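Zaidi's toy wash day is back for May

164 shares | 12 comments

If you have a stuffed animal at home that has gone a bit gray and crunchy (I have three, don't judge), the Zaidi laundry room on Clatine Street is running its toy wash again this month. It's free, the doors open at 9 in the morning, and last year they got through 149 bears, rabbits and one very long snake before closing time!

I stopped by early to drop off my own bear and ended up staying for two coffees. The front-loaders were getting their first toys of the day, and people were already lining up with tote bags and pillowcases. 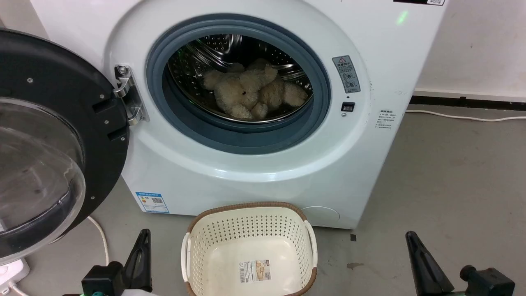
The rule is one big toy to a drum, or a few little ones together, on a cold gentle cycle with hardly any soap. Anything with a battery box or a music thing inside has to stay home, and so do the really old ones stuffed with straw. Drying is on racks out back, so plan on picking yours up the next afternoon. Fluffy ones can take longer, and they'll text you.

Stoltik, the repair shop next door, is sewing up split seams and loose ears for whoever asks, and they've put aside 100 spare buttons for missing eyes. Mine is getting a new left one.

Every toy gets a paper tag with a number, so please hang on to your half. Drop-off ends at 4 p.m., and there's parking behind the Trakier bakery.

Comments (12) | Share this story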